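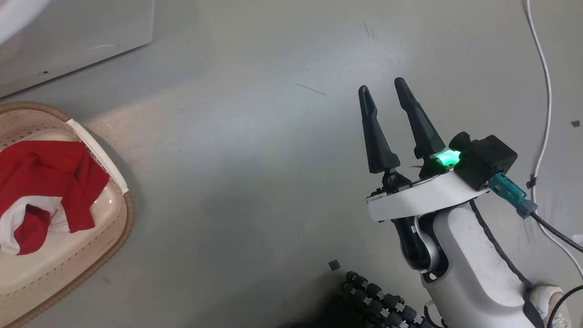 Laundry Area, Vorkent Building – Floor and Fittings

Gallery compiled by Bhupendra Tyagi, Wednesday, October 14, 2026

The laundry area at Vorkent was refitted in February. The old floor had lifted along two walls and was taken up in full. This page records the finish that replaced it and the items kept in the area for daily use. Room sheets for Rinotville and Falton are filed separately.

Floor
Light grey with a faint speckle. The pattern was chosen from the Mishra sample book, sheet 556, over a plain dark grey that showed lint. Sweep before mopping. Use a neutral cleaner only – bleach dulls the surface.

Basket
Beige plastic laundry basket, kept on the floor. Baskets stay out of the walkway between the door and the machines. Maximum load is 35 pounds. Anything heavier goes in two trips.

Sorting
Four loads: whites, colors, towels, bedding. Each load is sorted before it comes into the area. Wet items are not left in a basket overnight.

Walls and trim
Existing paint was kept. The base trim was replaced on the two walls where the old floor had lifted, then sealed at the bottom edge. Touch-up paint is on the top shelf of the supply closet, marked with the room number.

Inspection
Floor seams and trim are checked every three months. Report lifted edges, stains that do not come up with the neutral cleaner, and cracked baskets to the Vorkent front desk. Replacement baskets are ordered in the same color.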